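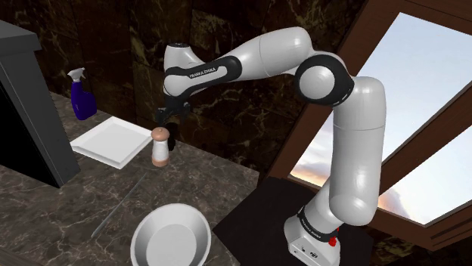 The Lama Budget

Recep Uysal had until the end of the afternoon to put a number in the box, and the box was the size of a postage stamp.

The form came from Whitcombe, who held the money. It asked for Item, Supplier, Cost and Need. Under Item he had written "robot arm, one, with gripper". Under Supplier he had written Dristport. Cost was still blank. The arm itself was easy, as he had the quote pinned up by the kettle. It was everything that went with the arm that kept growing.

"What's the bench?" said Keith Stubbs, who had come in for the stapler and sat down.

"It needs something to stand on. The old bench wobbles."

"Put the bench down, then."

Recep put the bench down. Then he put down delivery, the spare fingers, and a cable that cost more than his shoes. The extras came to £2313.

"They'll ask why you can't carry on in the simulator," Keith said. "You've got a whole kitchen in there. Marble walls and a nice view."

"I know they will."

He turned the screen so Keith could see. In the kitchen on the screen the arm had work to do with a pepper shaker, and Recep had been looking at it from the gripper's end since lunch. He wanted to know how much room the fingers needed. Dristport sold two lengths, and the longer ones were extra.

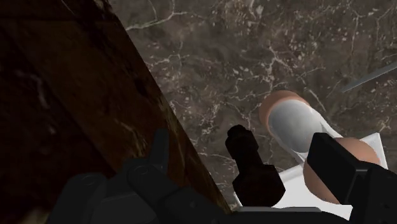

What Lenau said

They had rung Lenau in the first week of January, because Lenau had bought an arm the year before and might know what went wrong. The woman there was friendly and in a hurry. She said the arm had taken 16 weeks to arrive and then sat in its crate for another five, because there was no money left for anyone to install it.

"Did you put installation down?" said Keith.

Recep looked at the form. He had not put installation down.

He wrote it in small letters under the cable and added everything up again. Keith read the total upside down and whistled.

"You could drop the spare fingers."

"Then the first time it hits a worktop we stop for a month."

"Does it hit worktops?"

"It did on Lama," said Recep. Lama was their name for the project, after a spelling mistake in the first proposal that had got as far as the door sign. "Nineteen times, in one night's run. I came in and read the log with my coat on."

"And what did that cost?"

"The electricity."

Keith thought about this. He picked up the pen and wrote it in the margin next to Need, in his square handwriting, and pushed the form back across the desk.

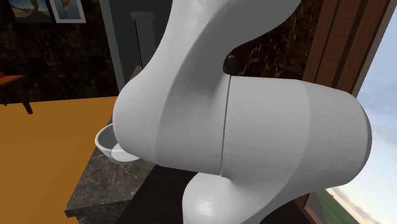 Recep read it and said they couldn't send that. Keith said Whitcombe liked a plain answer. They argued over it until the tea was cold, then copied it out neatly, took off one set of spare fingers and kept the other. Recep dated it 16th January and signed. In the box he wrote the whole sum, pence included, and had to finish the last two figures on the line outside.

Then he went to find an envelope, and Keith took the stapler.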